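A sofa, a shirt and 400 good examples

Marcela Michalík leads the recording work at Nadero, a small company which teaches household robots to handle clothes. I met her at the office in Brustden, where the team uses one corner with a sofa for most of its sessions. We spoke for two hours between recordings.

She started in a tailor's repair shop and came to robotics through a friend. "I knew nothing about learning systems," she told me. "But I knew how a shirt falls when you hold it by the wrong place, and this was what they needed."

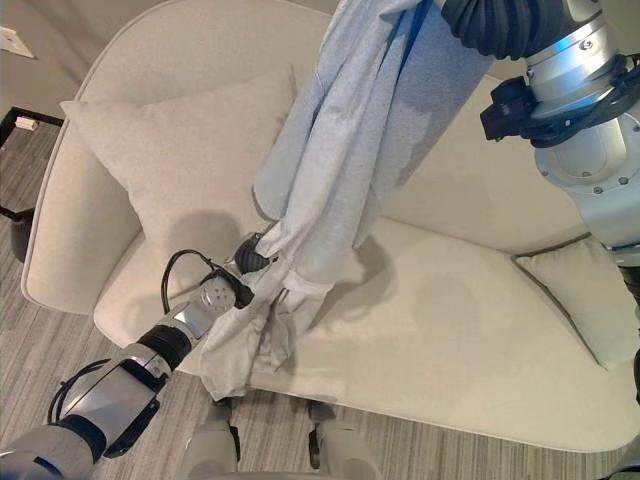
Why cloth is difficult

A cup has the same shape each time you take it. Cloth does not, and Michalík thinks this is the reason the team needs so many examples. The goal for the present set, which is called Swati inside the company, is 2750 recordings. Each one is a full attempt, from the first touch until the garment is put down.

"People ask me why we don't simply write the rules," she said. "I tried once. I wrote two pages for picking up a sleeve, and on the next morning the sleeve was lying differently."

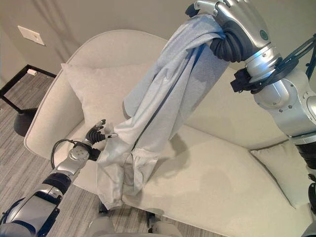 Michalík keeps a notebook about starting positions, and she is strict with it. In her opinion a set is weak when every garment begins flat and in the middle of the seat. She also wants the operators to use both hands early. When one hand holds the cloth high and it hangs in a long column down to the seat, the other hand should already be at the bottom fold, so that the system learns to look for the lower end. "Some operators lift very nicely and then they wait," she said. "The waiting is also learned."

I asked what happens with the failed attempts. She keeps them, but in a separate group. Her colleague Cyril Penrose would prefer to delete them, and the two have not agreed yet.

"Cyril says a bad example is poison. I say it depends who is reading it. If the label is correct, a dropped shirt is useful for me." 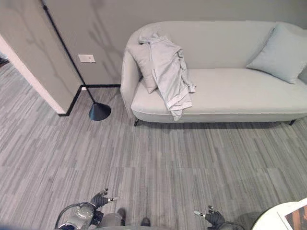 Gray on gray: a garment over the back of the sofa, between recordings of the Swati set.

The color of the cloth is another discussion. Light garments on a light sofa are hard to separate, also for a person who looks at the video, and Michalík asked for more of them. Dark knits are easier to find against the carpet, but they are thick and can cover the fingers nearly to the tips. For those she relies on the wrist camera.

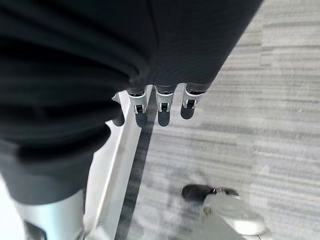 What comes next

From the recordings made until now, 400 have passed her own check. She watches them at normal speed, with the sound off, and she does not check more than one hour without a pause. When the number reaches 500, the team will train a first version and compare it with the older set, Dekari, which was finished in January.

Does she expect a big difference? She thought for some time before she answered. "I expect that it will be better with sleeves. With collars, I don't know. We have not enough collars."

She looked at her list then and asked if I had more questions, as the next recording was soon to begin.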